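The lid stays on

February 2018

When I moved to Flandley I believed that I could cook rice. I had eaten it almost every day of my life, and I had watched my mother and my aunt make it so many times that I thought the knowledge had gone into me by itself, like a song you hear on the radio. My first pot in the new apartment was a kind of glue. I ate it with yogurt and I told my mother on the phone that it was very good.

I want to write down what I have learned after that, mostly for my cousin Pejman Mousavi, who is moving in March to his own place and already asks me questions. Pejman, please read to the end before you call me.

First, wash the rice. I did not do this for almost a year, because the bag from the supermarket says that it is not necessary. Put the rice in a bowl with cold water, move it with your fingers, pour the cloudy water away and repeat until you can see the grains clearly. Then leave it in salted water. One hour is enough, but if you do it in the morning before work it is also fine.

Second, boil it in a lot of water, like pasta. My neighbors here measure one cup of rice and two cups of water, and they get a good result, so I don't say it is wrong. It is a different dish. For our rice you need a big pot, and you take a grain out and bite it. The outside should be soft and the middle should still fight a little with your teeth. With my stove and my rice this takes 6 minutes. With your stove I don't know.

Third, drain it, put oil in the bottom of the pot, and return the rice in the shape of a hill. Make some holes in the hill with the handle of a spoon. Now comes the steam, and this was always my problem. 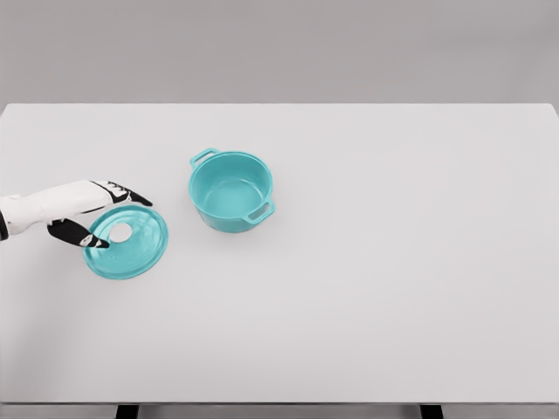
I was opening the pot too much. Every few minutes I lifted the lid to look, and every time I lost the steam and the rice on top became dry, while the bottom was getting burned. My aunt, Setareh Hosseinzadeh, saw me do this when she visited. She is 73 and does not shout, but she took my hand away from the stove and held it. She said that a pot is like a sleeping baby – if you go in to check, you have to start again from the beginning.

So how do you know what is happening inside? You listen. At the start there is a hissing sound, quite loud, and later it becomes lower and more slow. You can also wet your finger and touch the side of the pot very quickly. If it makes a small "jezz," the heat has arrived and you can turn it down. My aunt learned this from her mother, who cooked for weddings and had pots so large that two men carried them.

A clean kitchen towel around the lid is also important, because it takes the water that would fall back on the rice. Tie the corners on top. I once forgot to tie them and one corner went into the flame, and I had to buy a new towel and explain the smell to the lady upstairs.

After forty-five minutes, turn off the heat and wait a little more. Some people put the bottom of the pot in cold water to free the crust. I do it when there are guests and I am nervous.

The crust still comes out in pieces for me, maybe one time in three. My aunt says her first good one was when she was already married 8 years, but I think she says this to be kind. She comes again next month and I have already bought the saffron from the small shop on Frimpong Street, where it is expensive and they know it.

Pejman, you can have my old pot. The handle is loose on one side, so use two hands.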